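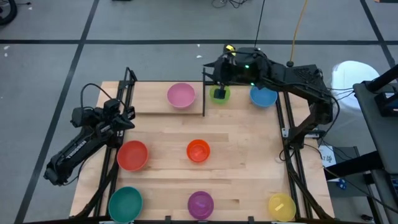 October, past midnight, van

Load-in at Stemunton was meant to be at 2. We got there at 2 and so did the other three bands, all of us holding the one door open for each other like a very loud wedding party. Ruben Leemans had driven the whole way from Callska with the bass cab in his lap, more or less, and announced that his legs would be joining us later in the week.

Soundcheck was 16 minutes. Fourteen of those went to the kick drum. I sang one line of "Dewulf", got a thumbs up from the desk, and that was me checked. 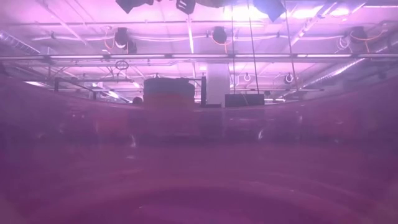
Played 59 minutes in the end, which is long for us, mostly because Ruben has started adding a second ending to "Mindano" and tonight he added a third. The room holds 700 and I'd put us at a third of that, with a decent clump up front who knew the old EP and stood with folded arms through everything newer. One guy shouted for a song we dropped two tours ago. We played it. I had the second verse and he had the first, so between us it got done.

Broke a string in the closer and kept going on five. Sounded better, according to the drummer.

Sold more shirts than records again. We are a clothing company with a van.

Album mixes still not back. I've written to ask twice and won't write again until after breakfast. Throat sore, left ear ringing on a sort of B flat. Must buy strings, and socks.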